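Measuring cup (kitchen)

A measuring cup is a small vessel used to portion out liquids, grains, powders and other loose goods by volume. It is one of the most widely owned kitchen tools, and one of the most likable: cheap, light, nearly unbreakable in its plastic form, and useful far beyond cooking. Small measuring cups turn up in laundry rooms, paint sheds, classrooms, darkrooms and sewing boxes, often in the company of a shallow tray that catches whatever spills.

Forms and materials

Measuring cups come in two broad families. Dry cups are filled to the brim and leveled with a straight edge, so the rim itself is the measure. Liquid cups carry their markings below the rim, which leaves some headroom and makes it possible to cross the kitchen without a puddle. Older cups were made of tin, enamel or pressed glass. Clear and translucent plastics joined them later and brought a wonderful convenience – the cook can see the contents through the wall while pouring.

Translucent cups are rarely perfectly colorless. Many have a slight blue or milky cast, which helps the eye pick out the edge of the cup against a pale counter.

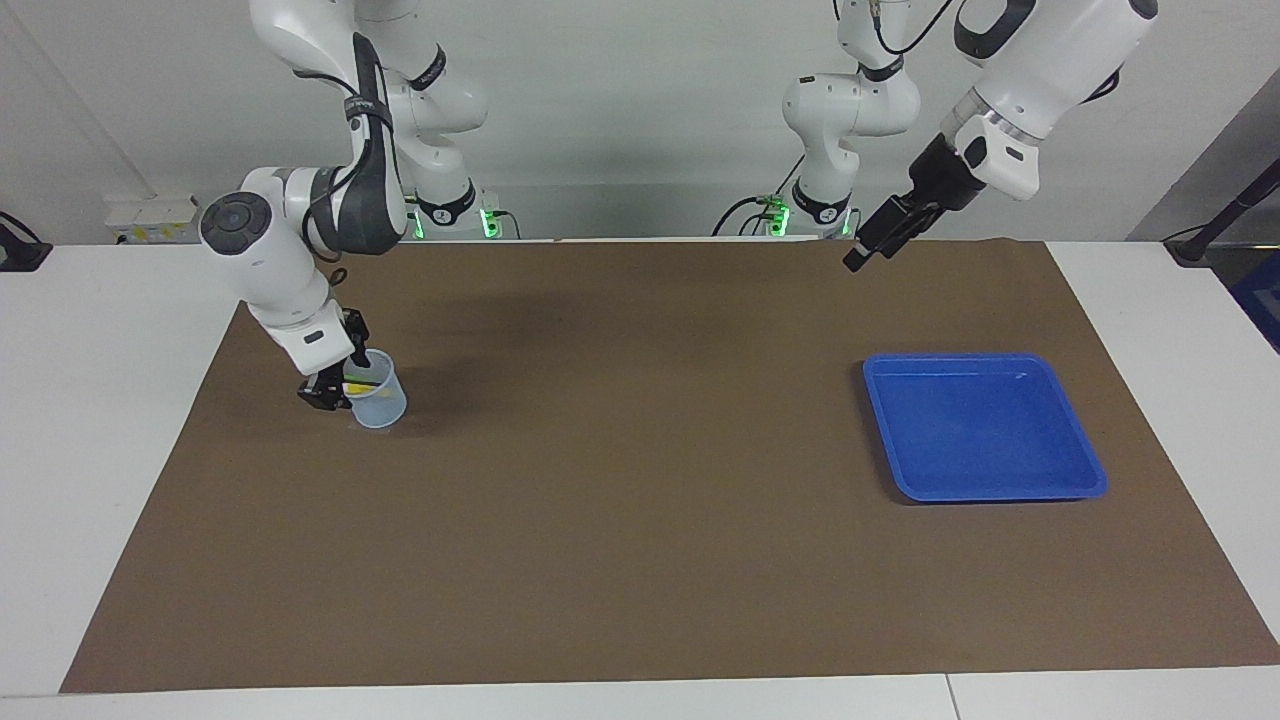
A small translucent measuring cup on a brown paper mat, with a yellow object inside.

Tray and mat

The habit of working over a tray is probably as old as the habit of spilling. A shallow tray with a raised rim gathers stray rice, sugar or beads and lets them be tipped back into the jar. Rounded corners are a real blessing here, as grains don't lodge in them and a cloth can sweep all the way around. Paper mats do a similar job over a larger area. They protect the table, soak up drips and can be folded into a funnel when the work is done.

The home economics writer Nantana Khamphan was a great champion of the pairing. Her handbook Sangkhawat gives a whole delightful chapter to what she called "the quiet table," in which the tray stays on one side, the cup on the other and the middle is kept free for the hands. Left-handed readers are told to swap the two. 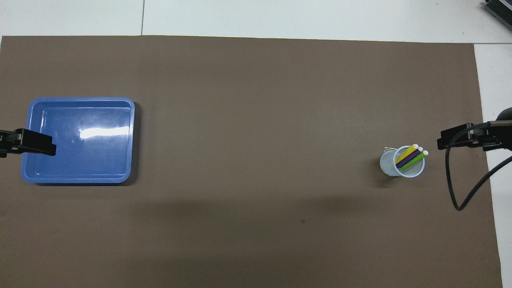 How do you read the level in a clear measuring cup?
Set the cup on a flat surface, bend down until your eye is level with the liquid, and read the lowest point of the curved surface.

Accuracy

Volume is a forgiving but slippery way to measure. Flour is the famous case: scooped straight from the bag it packs down, and the same cup can hold noticeably more than when the flour is spooned in lightly. Water and oil behave much better. In a set of kitchen trials described by Harpreet Fraser, 17 home cooks filled the same cup with flour 119 times between them, and the heaviest cupful came from a cook who tapped the cup on the counter after every spoonful. Fraser's advice is to choose one method and stay with it.

Very small amounts are better handled with spoons. A narrow cup is also easier to read than a wide one, as a small change in volume makes a bigger change in height.

Other uses

Once a measuring cup enters a household it seldom sticks to one job. It scoops pet food, waters seedlings, rinses brushes and holds buttons during mending. Gaetano Pellegrini, whose Nevari column collected readers' household tricks, printed 11 uses for a single small cup in one June installment, including a very charming one as a mold for sandcastle towers. Children take to measuring cups at once, and pouring from cup to tray and back again is a favorite early activity.

Care

Plastic cups should be washed in warm water with a soft cloth. Abrasive pads cloud the walls and can rub away printed markings, while molded markings last much longer. Turmeric and tomato leave stains that fade with a paste of baking soda and water. Cups that nest should be fully dry before stacking – two damp cups can grip each other with astonishing strength. A little cold water in the inner cup and warm water around the outer one will usually part them.

See also: Measuring spoon, Serving tray, Kitchen scale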